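Steckregal Drarnow 4 von Jisumik im Test: viel Stellfläche, wenig Anleitung

Unser Abstellraum ist ein schmaler Schlauch hinter der Küche. Bisher stand darin ein altes Kellerregal, das mit jedem Jahr schiefer wurde. Ersetzt habe ich es durch das Drarnow 4 von Jisumik, ein Steckregal mit vier Böden, das ohne Schrauben auskommt. Bestellt habe ich bei Fuchs, Artikelnummer 2274, im September. Bezahlt habe ich es selbst.

Lieferung und Verpackung

Das Regal kam in zwei Kartons. Im flachen lagen die Böden, im langen die Pfosten, die Querträger und ein Beutel mit Kunststofffüßen. Die Ecken waren mit Pappe geschützt. Ein Querträger hatte trotzdem eine kleine Delle. Sie sitzt jetzt hinten an der Wand, reklamiert habe ich sie nicht.

Unangenehm war der Geruch beim Auspacken. Die Böden rochen deutlich nach Lack. Nach ein paar Tagen bei offenem Fenster war das weg. Wer Lebensmittel lagern will, sollte das Regal vorher auslüften lassen.

Aufbau

Die Anleitung besteht aus einem gefalteten Blatt mit Zeichnungen ohne Text. Die Reihenfolge ist erkennbar, die Richtung der Laschen leider nicht. Ich hatte den ersten Rahmen komplett zusammengesteckt, bevor mir auffiel, dass die Träger auf dem Kopf standen. Die Laschen müssen nach unten zeigen und werden von oben in die Schlitze geschlagen. 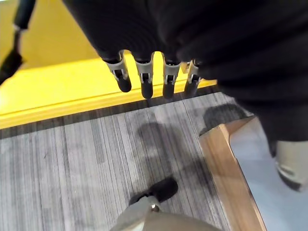
Ein Gummihammer ist Pflicht und liegt nicht bei. Mit einem normalen Hammer und einem Stück Holz dazwischen geht es auch, aber die Beschichtung nimmt es übel, wenn man danebenschlägt. Handschuhe empfehle ich ebenfalls, die Kanten der Träger sind nicht sauber entgratet. Zu zweit ist der Aufbau in einer halben Stunde erledigt. Allein hat es bei mir wegen des Fehlers am Anfang deutlich länger gedauert.

Die Pfosten sind zweigeteilt und werden in der Mitte mit einem Verbinder zusammengesteckt. Das spart Platz beim Versand, ist aber die schwächste Stelle der Konstruktion. Bei einem der vier Pfosten saß der Verbinder locker. Ich habe ihn mit der Zange etwas nachgebogen, seitdem hält er.

Stabilität

Leer wackelt das Drarnow 4 spürbar, vor allem in Längsrichtung. Das ist bei Steckregalen in dieser Bauart üblich. Mit den Getränkekisten auf dem untersten Boden steht es ruhig. Eine Wandbefestigung liegt bei, allerdings nur der Winkel, keine Dübel. Ich habe sie angebracht und würde darauf nicht verzichten, schon gar nicht in einem Haushalt mit Kindern.

Die Böden biegen sich bei uns nicht sichtbar durch. Auf dem zweiten stehen Einmachgläser in zwei Reihen, darüber Vorräte, ganz oben Küchenpapier und der Raclettegrill. An die Grenze der angegebenen Traglast bin ich damit nicht gekommen, dazu kann ich also nichts sagen.

Im Alltag

Die Fachhöhe lässt sich in engem Raster verstellen. Nachträglich ist das aber mühsam. Man muss den Boden leeren, herausnehmen und die Träger von unten losklopfen, und die sitzen nach einigen Wochen sehr fest. Besser vorher ausmessen, was hinein soll.

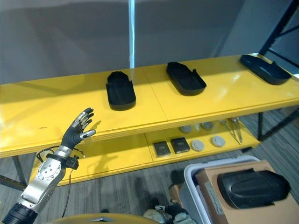
Zuletzt geändert am 10. Oktober 2021

Die Böden liegen nur lose auf. Zieht man eine schwere Kiste schräg heraus, wandert der Boden ein Stück mit. Ich habe an den Ecken Filzpunkte aufgeklebt, damit ist das Problem behoben. Wischen lassen sich die Flächen gut, nur im Falz der Träger sammelt sich Staub. Mehl bekommt man dort mit dem Lappen kaum heraus, der Staubsauger mit Fugendüse schafft es.

Die Kunststofffüße haben auf den Fliesen bisher keine Spuren hinterlassen. Unebenheiten gleichen sie nicht aus. Bei uns liegt unter dem Fuß hinten links ein Stück Karton.

Vergleich mit dem Iveswood

In der engeren Wahl war noch das Iveswood, das im Keller meiner Eltern steht. Es wird geschraubt, der Aufbau dauert entsprechend länger, und es kostet fast das Doppelte. Dafür steht es auch leer fest, und die Pfosten sind durchgehend. Für Werkzeug oder Farbeimer würde ich das Iveswood nehmen. Für Vorräte reicht das Drarnow - wenn man den Winkel an die Wand schraubt.

Pro
Schneller Aufbau, sobald die Richtung der Laschen klar ist
Ruhiger Stand bei beladenem unteren Boden
Leicht zu reinigende Böden

Contra
Anleitung ohne Text
Scharfe Kanten an den Trägern
Keine Dübel im Lieferumfang
Geteilte Pfosten

Nachtrag: Fuchs führt inzwischen einen einzelnen Zusatzboden unter der Nummer 697. Die Träger dafür sind laut Produktseite dabei. Ich habe einen bestellt und ergänze den Text, wenn er eingebaut ist.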